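Tiziana Longo can talk about pegboard for a very long time, and I mean that as a compliment. By the time the kettle had boiled she had me wanting to rip every drawer out of my own shed.

"Drawers are where tools go to hide!" she says. "You buy a second tape measure, then a third, and they're all in there together, having a lovely time."

Her Zindville workshops on setting up a small bench run for three hours, and the next lot starts in November. People bring whatever they've got in a bucket, tip it out and start sorting. Her favourite colour for a board is dark grey, with a pale timber bench in front, so bright handles jump out at you.

"Pliers go up on the board, always," she says. "Screwdrivers I like standing in a cup on hooks, handles up, so you just grab the colour you're after. Scissors are the last to get a home. They wander."

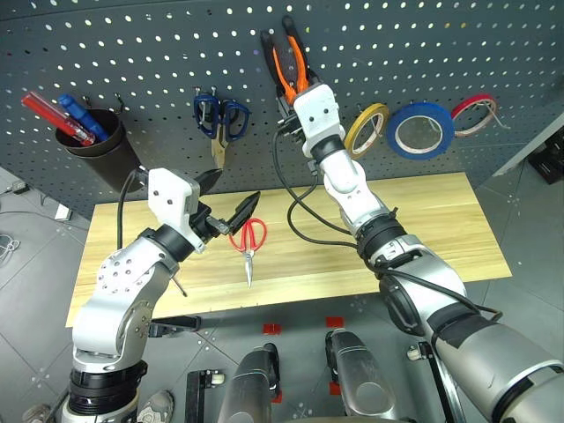 Longo would like every hook labelled, but Ikonen, who is not mentioned without a groan, reckons labels are a waste of a good evening and that you should hang things where your hand already goes and shift them later if it feels wrong. They've been arguing it for years.

"We're both right, annoyingly," Longo says. "Move the hooks as often as you like. That's the joy of all those holes!"

She's still rearranging her own board, and the hammer was next.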